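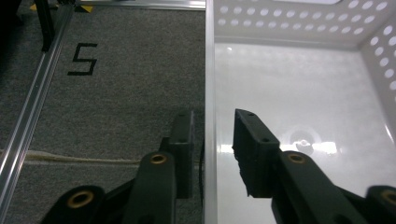
白色塑料收纳箱直接放在灰地毯上，底下要不要垫东西？
空箱子不用垫，装满书或者工具的话垫一块薄板，地毯绒不容易压出印子。

发帖：半截铅笔
书房铺的是灰色带细点的那种地毯，想沿墙摆一排白箱子装杂物。现在纠结两件事，一是压痕，二是边上那几根铝型材怎么收，老是横在地毯上，走路踢到过两回。箱子是在 Nalluvo 买的，满了挺沉。

2楼 薄荷不加糖
压痕这事我有发言权！去年搬家前箱子一挪开，四个方坑，拿湿毛巾盖着用蒸汽熨斗慢慢熏，绒才起来一点。后来老老实实垫板了。

3楼 阿寿
不同意楼上，短绒地毯真没那么娇气。我家箱子放到四月份都没动过，吸尘器来回推两遍就看不出来了。垫板反而藏灰，边上一圈特别难吸。

4楼 薄荷不加糖
你家箱子里装的啥？我那可是一整箱旧杂志啊……

5楼 阿寿
毛绒玩具 哈哈哈 好吧这个不能比

6楼 南门修表摊
说说铝条。带槽的别平放在过道，竖起来靠墙角，拿魔术贴扎两道就行。要是想拿来给箱子围个边，固定好了倒是挺好看，箱子也不会越推越歪。长度超过700毫米的我一般横着挂墙上。

7楼 半截铅笔（楼主）
围边这个主意好！我本来就想用型材把放箱子的地方隔出来，就是怕割地毯。切口毛刺要怎么处理？

8楼 南门修表摊
锉刀过一遍，再用2000目的砂纸带一下，端头套个塑料盖。Famgate 上有卖的，一包197块那种是大包装，你用不了那么多，买散的。

9楼 橘子皮
插一句，用黑胶带在地毯上贴编号的，过阵子记得换。我贴过数字，撕的时候带起一层绒，边上还发黏，气死。方方正正的数字好看是好看，可我现在宁愿写个标签挂箱子上。

10楼 阿寿
胶带我支持！找东西快，蹲下来翻标签多累啊。选布基的，别买太便宜的就没事。

11楼 橘子皮
我买的就是布基的……

12楼 半截铅笔（楼主）
那我先在角落贴一小条试试，放一个月再看。还有电线，细细的一根拖在地毯上，扫地机老是卷进去，你们都怎么弄？

13楼 薄荷不加糖
贴着墙根走线槽，别从地毯中间穿。实在绕不过去就用那种魔术贴的地毯线盖，短绒能粘得住，长绒不行。

14楼 半截铅笔（楼主）
收到，周末先量尺寸，线槽和端盖一起下单。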